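Sundach bottles and tubs: readme

Last updated September 19, 2021

Hello, and thanks for downloading. Sundach is my long-running list of small bottles, tubs and caps, the sort that vitamins and tablets come in. It began as a spreadsheet for sorting out my own cupboard and then got rather out of hand (I blame the pink ones, I can't walk past a pink one). I've tidied it up so other people can use it, and I've tried to write down everything I'd want to know if I were opening it cold.

What you get

Two files. The first, bottles.csv, has one row for each kind of bottle, 135 of them at the moment. The second, notes.txt, is my running diary of odd finds, wrong guesses and corrections. It's long and it rambles, so search it, don't read it!

The columns in bottles.csv

name: whatever I call it at home. Not official in any way.
body: the colour of the bottle itself. I use plain words, so amber, white, pink, navy, beige, clear. If it's halfway between amber and orange I put amber.
seethrough: yes, no or a bit. "A bit" is for the ones where you can tell how full it is but not what's in it.
cap: colour of the cap, or "none" if I got the bottle without one.
height: in millimetres, without the cap. I changed my mind on this in July, so if you have an older copy the heights will be out. Please bin it and use this one.
neck: width of the opening, also in millimetres, measured across the inside.
label: yes or no, plus the main colours if yes.
source: Andareo for the ones that came in the mixed box from the market, Gezer for the chemist's supplier, Vurnia for the second-hand lot. Blank means I've forgotten.

How I do it

Cap off first, then height, then neck, and then I lay the bottle down and have a look at the base for any marks. An amber one on its side on a shiny table throws a lovely orange reflection, and I do lose a few minutes to that every time. The ones I'm not measuring stay lined up on the little shelf at the back, next to the cactus.
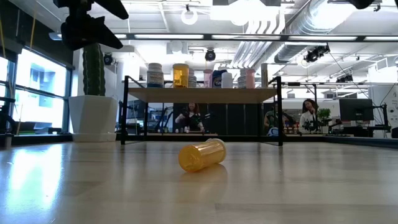
Labels are the slow part. I don't copy out what they say, only whether there is one and what colour it is, and I leave old labels on unless they're already peeling.

Known problems

Pink is a mess. I've got pale pink, bright pink and a sort of salmon all under the one word, and I keep meaning to split them. The Vurnia heights were done with a wooden ruler, so allow a millimetre or 2 either way. Row 88 is a duplicate of row 41 and I've left it in so the numbering doesn't shift.

Using it

Do what you like with it, just keep the name Sundach somewhere if you pass it on. Corrections are very welcome, preferably with the row number, and if you own a green one with its cap still on, please send me the measurements!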